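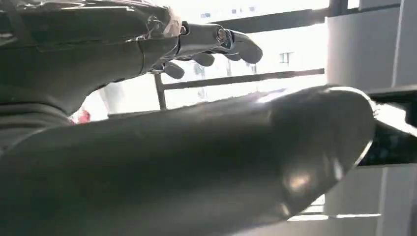

Filmclub Lerville e. V.
Protokoll der Programmsitzung

Datum: 18. Juli 2019
Ort: Foyer des Pramia-Kinos, hinterer Tisch
Leitung: Ayuba Bawa
Protokoll: Kojo Sulemana
Anwesend: 15 Mitglieder, davon eines nur bis zum Ende der Brezeln

TOP 1: Begrüßung und Genehmigung des letzten Protokolls

Ayuba eröffnet die Sitzung mit Verspätung, weil der Schlüssel zum Foyer im Foyer lag. Das letzte Protokoll wird bei zwei Enthaltungen genehmigt. Der Antrag, das Wort »Geschrei« unter TOP 4 durch »lebhafte Aussprache« zu ersetzen, wird angenommen. Der Protokollant nimmt das zur Kenntnis und wird sich auch künftig bemühen, lebhafte Aussprachen als solche zu erkennen.

TOP 2: Rückblick auf die Draratside-Nacht

Gezeigt wurden alle drei Teile der Draratside-Reihe hintereinander, mit zwei Pausen. Verkauft wurden 200 Karten, mehr als bei jeder anderen Veranstaltung in diesem Jahr. Am Ende des dritten Teils waren noch rund 20 Personen im Saal, von denen nach Einschätzung der Kasse nicht alle wach waren.

Kritik gab es an der Fassung von Teil zwei. Angekündigt war der Director's Cut, geliefert wurde die Fernsehfassung, in der der Bösewicht nach der Hälfte verschwindet und nicht mehr erwähnt wird. Mehrere Besucher fanden den Film dadurch besser. Der Verleih Osei hat sich entschuldigt und einen Nachlass auf die nächste Bestellung angeboten. Ayuba hat den Nachlass angenommen, die Entschuldigung prüft sie noch.

Die Einnahmen nach Abzug von Saalmiete und Leihgebühr betragen 1.512 Euro. Applaus. Eine Wortmeldung, ob man davon nicht endlich gemeinsam zu einem richtigen Festival fahren könne, wird ohne Aussprache vertagt, wie in jedem Jahr.

TOP 3: Programm im August

Zur Wahl standen eine Western-Reihe, ein Abend mit Stummfilmen und Klavier sowie der Vorschlag »Fortsetzungen, die keiner wollte«. Die Western scheiterten an der Frage, was ein Western ist. Für die Stummfilme sprach viel, dagegen sprach das Klavier, das seit dem Wasserschaden nur noch die tiefen Töne beherrscht. Der Vorschlag, dann eben ausschließlich Dramen zu zeigen, fand Zuspruch, aber keine Mehrheit.

Beschlossen wird mit neun zu fünf Stimmen bei einer Enthaltung die Reihe der Fortsetzungen. Gezeigt werden vier Filme, je einer pro Woche. Die Auswahl trifft Ayuba zusammen mit den beiden Mitgliedern, die am lautesten widersprochen haben.

Kojo gibt zu Protokoll (und schreibt es deshalb auch selbst hinein), dass er die Stummfilme vorgezogen hätte.

TOP 4: Einführungen vor dem Film

Die Einführung zum ersten Draratside-Teil dauerte länger als der erste Akt und verriet den Schluss aller drei Filme. Der Redner ist anwesend und hält das bei einem so alten Film für zumutbar. Es folgt eine lebhafte Aussprache.

Beschluss: Einführungen sind künftig kurz zu halten und enden spätestens, wenn im Saal das Licht ausgeht. Wer verrät, wer stirbt, übernimmt den nächsten Kassendienst. Einstimmig angenommen, auch vom Redner, der den Kassendienst nach eigenen Worten ganz gern macht.

TOP 5: Untertitel

Die alte Streitfrage. Ayuba berichtet, dass das Pramia inzwischen beides vorführen kann, deutsche Fassung und Original mit Untertiteln, allerdings — das wurde von einigen gehofft — nicht gleichzeitig. Für die Reihe im August gilt: zwei Filme synchronisiert, zwei im Original. Beide Lager sind unzufrieden, der Beschluss gilt damit als ausgewogen.

TOP 6: Verschiedenes

Der Popcornautomat macht wieder Geräusche, jetzt auch ausgeschaltet. Ayuba spricht mit dem Pramia.

Im Saal ist ein einzelner Herrenschuh liegen geblieben, links, Größe unbekannt. Abzuholen an der Kasse.

Die Plakate für August müssen noch gedruckt werden. Bitte dieses Mal den Namen des Kinos richtig schreiben.

Der Antrag auf bequemere Stühle für die Programmsitzung wird abgelehnt, da sonst mit noch längeren Sitzungen zu rechnen sei.

Für das Protokoll: Kojo Sulemana
Einwände bitte schriftlich und vor der nächsten Sitzung an Ayuba Bawa.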